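Citizens' Initiative (Bruvura)

The citizens' initiative is a procedure in the constitution of Bruvura by which registered voters may place a proposed amendment before the legislature and, in certain cases, before the electorate. It is distinct from the ordinary referendum, which only the legislature may call.

Procedure

A proposal is filed with the electoral office in Grekent by at least 12 sponsors. The office checks the text for form and for the single-subject rule, under which a proposal may amend one chapter of the constitution only. Sponsors then have 6 months to collect signatures from 8 percent of registered voters. Signatures must come from every district, including the island district of Hamdy.

A proposal that meets the threshold goes to the legislature, which may adopt it, reject it or draft a counterproposal. If it is rejected, a public vote is held in the following May. Where a counterproposal exists, both texts appear on the same ballot – voters may approve either, both or neither. Adoption requires 60 percent of valid votes.
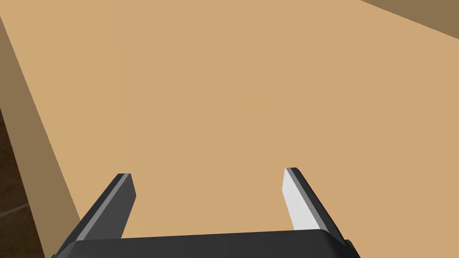 Limits

Taxation, the annual budget and treaties are excluded. A defeated proposal may not be filed again during the same legislative term.

Review

Disputes over signatures are heard by the Mesirow court, whose rulings are final. The court may strike a proposal from the ballot but has no power to change its wording.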